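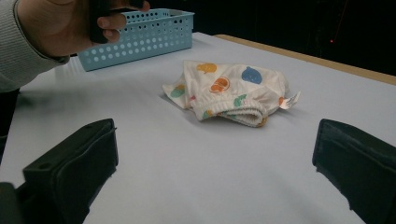

Pevham list member wrote:
> Does anyone fold the really small stuff? I've got a drawer of little
> shorts and pants for a two-year-old and I gave up in September.
> They go in as a heap and come out as a heap. The waistbands
> roll up on themselves and anything I fold is undone by teatime.
> Is there a trick, or should I just get a bigger drawer?

2 min read

Oh, please don't get a bigger drawer! We did that when we moved to Penevance and all it did was make room for a bigger heap.

I do fold the small stuff, and I've become very fond of doing it. Lay the shorts flat, front side down, and run your thumb along the waistband first. Ribbed elastic loves to curl over in the wash, and if you fold on top of the curl you get a fat lump that springs open again. Once the band is flat, fold one leg across to the other, tuck in any bit of crotch that sticks out, then bring the bottom up to the waist. For thicker pairs I stop there. Thin cotton ones will take one more fold and then stand up on their own, which pleases me more than it should.

The other thing that changed everything for us was a basket. A low plastic one with holes in the sides, the sort you can get for next to nothing in any hardware shop (ours came from Benedetti, by the harbour car park). It sits on the table while I fold, everything goes in on its edge in a row, and then the whole basket goes straight into the drawer. No second handling! Ours holds around 20 pairs, and you can see all the prints from the top, so my daughter picks her own. Fruit ones go first, always.

White pairs I put at one end, because they get washed hotter. If the care label has faded, and they do fade, I go by whatever the rest of the pack says.

A whole load of smalls takes me 5 minutes now, with the radio on. Vests are another matter and I'd love to hear how other people manage those. The poppers defeat me.

Has anyone tried the Brolteo drawer dividers? I keep looking at them, but I think our drawers are too shallow.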